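Automation at Hastdale Laundry

By Mitra Nazari
March

Automation at Hastdale Laundry covers the machines the laundry has put in over the years and what happened to people's jobs when they arrived. I've worked the folding floor there long enough to have done every station except the boiler, so when Janaka Pramanik asked me to write the entry for the local work history collection, I said yes before I knew how long it would get. The earlier entry (the one on the river mills) was very proper. Mine isn't going to be, sorry!

Overview

Hastdale is a wash-and-fold laundry. We take in personal clothing from two care homes, a boarding school and a whole lot of households, and we give it back clean, folded and in the right bag. The bag part matters more than you'd think. A hotel laundry can swap one sheet for another all day long, but if Mr. So-and-so gets somebody else's undershirt, his daughter calls.

That's the main reason we automated so unevenly. Anything done by the drumful went to machines early on. Anything done one piece at a time stayed with us, and mostly still does.

Early equipment

The first big change was automatic dosing on the washers. Before that you scooped soap from a tub and judged the load by eye, and everyone had their own idea of a scoop. Kourosh Soltani, who trained me, kept his scoop in his locker so it wouldn't get "borrowed." Dosing pumps ended all that, and our hands got a lot better too. I don't know anyone who misses the tub.

Next came the tag readers from Plerkeo. Each garment gets a little heat-sealed label, and the reader tells you which customer's bag it goes in. We used to sort by inked initials, which fade, and there were three women with the initials M.R. in one care home alone. The readers cut the arguing way down. They also meant the sorting table went from four people to two, and the other two moved over to folding. One of them liked it. The other left that summer, and I think it should be written down that she left, since the company newsletter from that year says everybody was "redeployed."

The flatwork folder

The flatwork folder does sheets, pillowcases and towels. You feed the edge in square and it comes out the far end in a stack. It will do 300 pieces an hour if two people feed it and neither one stops to talk. By hand, a pair of us did maybe a third of that, with a sore back to show for it.

Speed brought its own problem. When you fold by hand, you set the pace, and when you feed a folder, it does. People on feeding asked for a rotation almost right away, and what we ended up with is a swap every 40 minutes, which Touran Shirazi pushed through as shift lead. It's still taped up on the side of the machine in her handwriting.

The folding arms

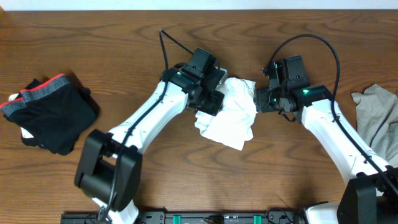
Folding small clothes is the job the Prusudora project was set up to look into, and it's the part everybody asks me about. T-shirts, underwear, socks and baby things don't go through the flatwork folder, because they don't have a straight edge to feed and they come out of the dryer in a wad. A person shakes out the wad without thinking, and for a machine that's the hard bit. You need two grippers for it, one holding the bunched-up white cloth and the other coming in open beside it to find a second place to grab. My own hands do the same thing, only I can feel a hem through my fingertips. Boxer briefs are friendlier, I'd say, thanks to the waistband. Get hold of that and you know which way is up.

What changed for the people on the folding floor is mostly a new kind of task. Somebody has to bring the clothes over, check the folds, redo the bad ones and write down what went wrong. We call it minding. It's lighter than folding on the shoulders and heavier on the patience. Simin Vahidi does the most of it, and she got to name the fault codes, so our log has entries like "taco" and "dropped hat" in it, and the engineers have to say those words in meetings.

Minding was unpaid extra at first, in the sense that you got your regular folding rate for it. After a fair bit of back and forth it got its own grade. I was in on those talks so I'm not neutral here, but I think it was only right. If you're the one who knows what a good fold looks like, that knowledge is worth something.

Pay and staffing

No one has been let go because of the arms, as of this writing. The worry was real, though, and it still is with some of us. The agreement we have says any job change from new equipment comes with eight weeks' notice and paid training. It doesn't promise more than that. The newer hires tend to shrug, and the ones with kids in college tend to read it twice.

Work still done by hand

Hand folding is still the rule for wool, anything with beads, bras, fitted sheets (don't get me started) and whatever comes in with a note pinned on it. Ironing is all hand work. So is the final bag check, where you go through the bag against the ticket and look at the thing as if it were your own wash.

See also the entries on the Ahmadpour dye works and on home laundering in the district.

Comments

Kourosh S.: The scoop was never "borrowed" after I painted it red. Please correct. Otherwise a good read.

ellie_from_bagging: You forgot the year the dosing pumps ran backward!! We had suds out to the parking lot

J. Pramanik: Mitra, could you send me a date for the Plerkeo readers when you get a chance? The card file has two.

Towelman: Forty minutes is still too long on that feeder. Thirty would be about right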